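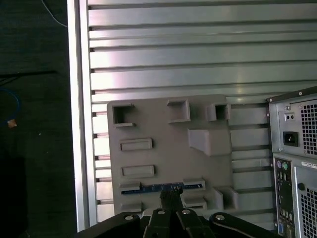
Gray fixture board on the slotted panel, blue strip in its clips, black connector in the middle.

13th August

Larkia board, printed version. Bolted up to the rails first thing, no shims this time. Sits flatter than the May one, corners rounded so no more snagged sleeves.

Clips: right one is taller, left one overlaps the end of the strip. Keep the diffrence, makes it obvious which way round the strip goes. Want a hair more clearance on the left tho. File it for now, fix in the model later (file is Ukel_1054, NOT the old one in the Plister folder).

Sockets along the top: leave as drawn. Same for the two long slots. Wedge block on the right could lose some infill, print took 6 hrs and I bet half of that is the block.

Connector: pull straight, dont rock it. Cables need strain relief before we do the 32 cycle run.

To do
- reprint left clip, lip only
- tie back the blue cable
- sweep up the papery scrap by the rail
- ask Ó Flaithearta for more strips, order no. ends 76

Stopped for lunch, rest tomorow.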